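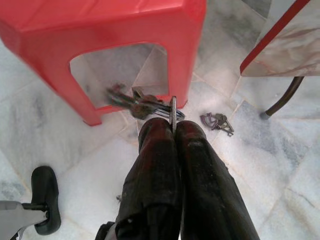
Last changed 24 April 2018 by Ramesh Malhotra

Vashisht is a two-armed robot that picks things up off the floor, built by two people who could have just bent down. This folder holds the arm code, the gripper drawings and the recordings we made while tuning it.

What's in it

There are 923 episodes, all made in one living room. Most are keys. Keys are a rotten thing to start with - they swing, they shine, and they're thin enough to lie nearly flush with a tile. Hartmut Albers suggested we begin with a sponge. He was outvoted one to one.

Each episode has a wrist view, a head view, joint positions and a plain text note. The notes are in Ramesh's spelling.
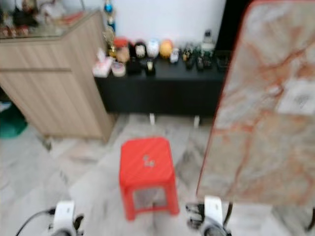 Head view: red stool, both grippers low in the picture.

Known problems

- Wrist video smears whenever the load swings. We tried shorter exposure and got very crisp darkness.
- The fingers are scuffed. They get sanded when Hartmut remembers, so friction drifts over the set.
- Polished tile throws reflections. More than 430 episodes carry a "glare" flag and should be left out of depth work.
- Clock drift between head and wrist reaches 3 frames on long runs. The align script fixes it, then prints a warning that it hasn't. Ignore the warning.

Running it

Copy config.sample to config, set your arm ports, and run calibrate before anything else. Skipping calibrate is allowed - so is buying new fingers.

Don't use the set for anything that runs near people or pets. Fixes are welcome, and a new batch should be up in June.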